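The Case for Marking the Desk

Mon 18 November

Shared desks fail for a dull reason. A surface without boundaries has no default state, so each user restores it to a different one. The usual remedies are trays, drawer inserts and a printed notice. All three add objects to a surface whose problem is that objects drift. Tape adds almost no height, costs very little and can be revised in a minute.

I have argued this at Gusow, where 14 desks serve three shifts, and the objection is always to appearance. Tape looks temporary. I accept the point and consider it a merit. A layout that looks permanent is rarely questioned, even when the equipment it was planned for has gone. A strip of painter's tape can be lifted and put down again 65 mm to the left.

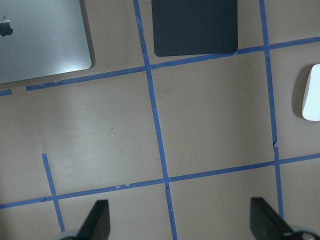

Does the grid have to be straight?

Straightness matters very little. A line on a desk is a reference for the eye, and a wobble of a few millimetres does not change which side of it a laptop is on. Short pieces with overlapping joins are also easier to replace than one long run. What matters is contrast: blue on brown can be read at a glance, while beige on brown cannot.

The stronger objection concerns fit. Laptops, mouse pads and mice differ in size, and a grid drawn for one set will be crossed by the next. I would let it be crossed. A mouse pad lying over a line still shows its position relative to that line, and the user can decide whether it matters. Cells cut exactly to the outline of each object, as in the Werkik scheme, give a tidier result and have to be redrawn with every purchase.

Tape has limits. It collects dust at the edges, and the adhesive hardens if it is left too long. I would renew it every 12 weeks and use the occasion to ask whether each line is still wanted. The next renewal at Gusow falls in December, and I expect to remove more lines than I add.

Related items
Cable routes under fixed desks
Ruvbridge: one year without drawer units
Labels or outlines? A reply to Ruangrit
Monitor height on shared workstations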